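Bimla Mathur ran the night shift at the Amel bakery in Stosten for 31 years before she retired in February. She still wakes up at two.

"I lie there and listen to the road," she says. "Then I get up and make tea. My husband has given up on me."

She started on the bun line with seven other women. On a holiday weekend they sent out 2320 buns a night, most of them to Ashby and Fallness.
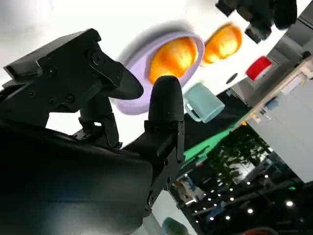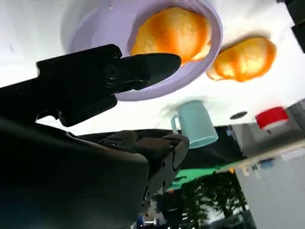
The hours suited her while the children were small. She was home by 8 to walk them to school, and she slept until they came back. Winters were harder – the bus stopped running at midnight, so she walked.

Asked if she misses it, she thinks for a while. "I miss the break at four. We sat on flour sacks and talked. I don't miss the floor. That floor ruined my knees."

She bakes at home now, mostly flatbread.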